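Ziston Convalescent Hospital

The Ziston Convalescent Hospital, known to most people in the valley simply as "the Rest," is a small hospital in the town of Ziston, on the slope above the Erier River. It opened in 1881 as a place where working people could get their strength back after an illness or an operation, and it has been doing more or less that ever since, though the illnesses have changed and so has nearly everything else about the building except the front porch and the bell.

Convalescent hospitals were once a common sight on the edges of growing towns. The idea behind them was a plain one. A person who had come through a fever or a broken leg was no longer sick enough to need a general hospital, but was often in no shape to go back to a crowded house, a flight of stairs and a day's work. A few weeks of good food, clean air and quiet could make the difference, and many doctors of the time put more faith in those weeks than in anything they had in their bags. Ziston, with its hills and its dry summers (the winters are another matter), was thought to be just the sort of place for it.

Founding and early years

The hospital grew out of a boarding house owned by the Xavier family, who had been taking in recovering mill hands from Karnar, the larger town downriver, for several summers before anyone thought of making it official. The family gave the house and the orchard behind it, and the mill owners paid for the first nurses, grumbling a good deal if the surviving letters are anything to go by. Patients arrived by cart from the river landing. The road was so steep that those who could walk were asked to get down and do so, and the house physician is said to have watched from the porch and made his first notes on each of them before they reached the door.

Days at the Rest followed the bell. It rang for breakfast, for the morning airing, for dinner, for the afternoon lie-down and for supper, and patients who stayed long enough reported hearing it in their sleep for months after they went home. The kitchen was the pride of the place. Eggs, broth, stewed apples and brown bread appear again and again in the old account books, along with a surprising amount of mustard.

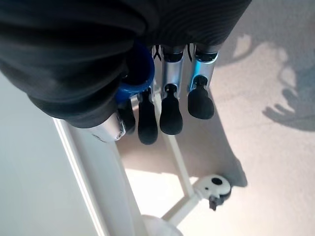

Building and grounds

The oldest part of the hospital is the original house, a wide two-story building with a deep porch running along the south side. A long wing was added to the east when the number of patients outgrew the bedrooms, and at its fullest the hospital had 100 beds, counting those that were rolled out onto the porch in warm weather. The orchard supplied the kitchen until a hard frost killed most of the older trees. The ones standing today are replacements, planted by patients as part of their light work, and they still give a decent crop of small, sour apples that the kitchen turns into sauce every October.

A walking path circles the grounds. It is 190 yards long, and generations of patients have been told to go around it once on the first day, twice on the second, and so on for as long as they felt able. Local people use it too, and a good many friendships in Ziston are said to have started on the bench at the top of the rise, where everybody stops to catch their breath.

Life on the wards

Historian Anisa Khoo, whose book The Slow Weeks is the fullest account of the hospital, describes ward life as "mostly waiting, done in company." Patients read aloud to each other, wrote letters, mended clothes and played an enormous amount of checkers. Rules about personal belongings were strict at first. Each patient was allowed a Bible or other book, a comb, and whatever would fit in the drawer of the bedside stand, and the matron inspected the drawers herself. 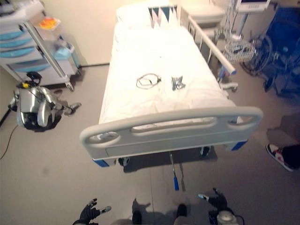
The rules loosened over the years, partly through the efforts of Edivaldo Figueiredo, a long-serving head nurse who believed that people got better faster when they had their own things within reach. Under him quilts came from home, and family photographs went up on the walls, and visiting hours stretched from one afternoon a week to most of the day. Some of the doctors worried about noise and dust. Figueiredo answered them in a short printed pamphlet, A Few Words on Comfort, which was passed from hand to hand among nurses in the region and is still quoted fondly in Ziston.

Beds changed as well. The first ones were iron, heavy and low, and making them was hard on the back. Later models could be raised for the nurse and lowered for the patient, and wheels made it possible for one person to do a job that had once called for two.

Present day

The hospital now cares mainly for older people recovering from surgery, with stays that usually run to 3 weeks or less. Raíssa Meireles has been its director since the last renovation, which restored the porch and put the bell back in working order. It rings at noon only.

See also

Convalescence
Cottage hospital
Karnar mills
Erier River

This page was last edited on 24 Nov 2024.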